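Safe Working Rules for a Shared Robot Cell
Project report, automation course, second year
Kerstin Brekke and Tadeusz Baran
2 May 2024

1. Why we did this

The lab had a robot arm and a page of rules taped inside a cabinet door. The page was written for an older machine and most of it no longer applied. Our task was to replace it with rules that a student could follow without a supervisor standing next to them. We were not asked to do a full risk assessment. Mieczysław Pawlak did that in August, and we took his findings as our starting point.

We read the course material on collaborative robots, then wrote a draft and tried it on ordinary block building jobs. Where a rule was unclear or people skipped it, we rewrote it or took it out. The final set has 13 rules. The ones that caused the most discussion are covered in section 3.

2. The task

The job is picking up large toy blocks and placing them on a studded baseplate. It is simple, but it has most of what we needed to write rules for: a gripper that closes near the table, loose parts that have to be set out by hand, and cables that move with the arm. 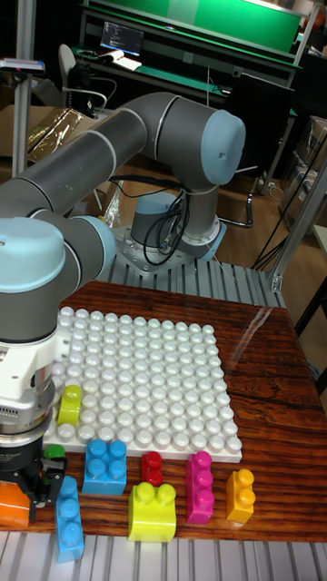
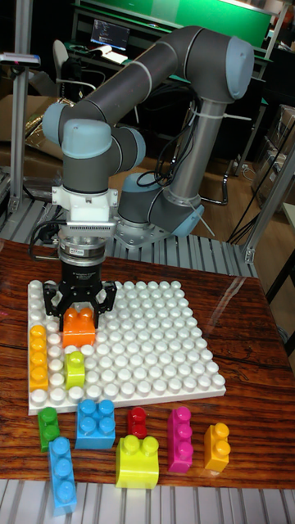
Blocks in front of the white baseplate, arm reaching over the table.

Zuzanna Kalinowski read the second draft and wrote that the rule on hands was too soft. Her note said that "take care near the gripper" tells a student nothing, and that the rule should name the state the robot must be in before anyone reaches across the table. We agreed and changed it. She also asked who is allowed to clear a stop, which our draft had left out.

3. The rules we argued over

Reaching in. The program must be paused and the operator must say so out loud before a block is moved by hand. This applies even when the arm is at the far side of the table.

Speed. New programs run at reduced speed for the first 3 cycles. Tadeusz wanted 4, but we found people stopped watching by then.

Clearing a stop. Only the person who started the program may clear it. If that person has left the room, the program is ended and loaded again.

Wrist rotation. The last joint may not be programmed past 355 degrees in one direction from its home position. This is our own limit, set to keep the gripper cable from winding up. The operator looks over the cables before the first run of each session.

Loose parts. Blocks are set out in front of the baseplate with gaps between them. Spare parts go back in the bin – not on the mounting platform.

4. What is not finished

We did not cover changing the gripper. The Truver group has a procedure for this and we would like to use it, but their steps assume a tool rack that we don't have. The log sheet also needs work. It asks for a start time and an operator name but has no space for the program version, and two groups wrote it in the margin.

The old page has been taken down. The new rules are in the folder at the lab desk, with a blank log sheet behind them.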